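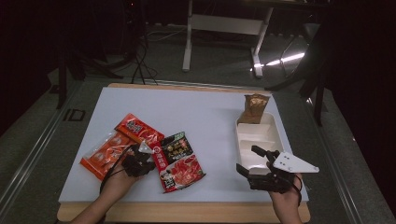

Figure 1. Packing position: food packets to the left, compartment tray to the right with one small snack bag in the top compartment.

Tresbridge snack packing trial: progress report to Ekolen, February

Work in this period covered the hand packing of mixed packets into divided trays. The layout of the packing position is now fixed. Stock is laid on the left half of the board and the tray on the right, at an angle to the operator.

Packet types. The trial list stands at 14 items, all sealed bags or pouches. Large bags remain the main difficulty. They overlap when set down together and are slow to separate, and several are wider than any single compartment. Small foil-type bags can be stood on end, and this is now the preferred placing for them. Teresa Daly has drafted a size table, which will be issued with the next report.

Labels. Part of the stock carries Chinese text only. Salma Badawi is preparing a translated stock list so that packets can be booked in by name. At present 8 of the 14 items have been done.

Trays. The white divided tray has been kept for all runs. A deeper tray from Keogh was considered and set aside on cost. The order for a further 60 white trays has been placed.

Runs. We completed 29 packing runs against the planned number of 40. The shortfall results from late delivery of stock in the first half of the period. Subbarao Fernandes has agreed a revised delivery schedule with the supplier.

Spending is within budget. No change to the end date is requested. Questions on the figures should go to Catríona Hegarty.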